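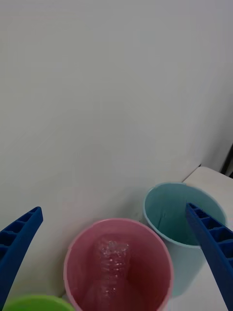 Slide 1: Pink bucket, light blue bucket, white wall

Good morning, everybody, and thank you for coming out at this hour on a Tuesday. I'm going to talk for 20 minutes, and then I'd love to hear from you, so please hang on to your questions (or scribble them down, I always forget mine).

Slide 2. My subject is alcohol in the songs our kids listen to, and I want to start with a confession, which is that I love a good drinking song! My father sang them all through my childhood. So I'm not up here to scold anybody's playlist.

What Sigita Jankauskaitė and I did was listen to 518 songs popular with students at the Peston schools and write down every time a drink was named. PAUSE. Let them picture us doing that.

Slide 3. A brand is a different thing from a drink. When a singer says "beer," that's a story. When a singer says Undano, over and over in the chorus, I start wondering who paid for lunch. We can't prove anybody did, and please say so if you quote me.

Slide 4. Read Domingo Insaurralde's comment here, slowly. He teaches 15-year-olds and he says they knew the Fludel jingle before they knew it was a drink.

Slide 5. What parents can do. Listen along in the car, ask what the song is selling, and don't switch it off halfway. Skip the Lim clip if we're running behind.

Hand over to Jaanus Mets for the school policy part.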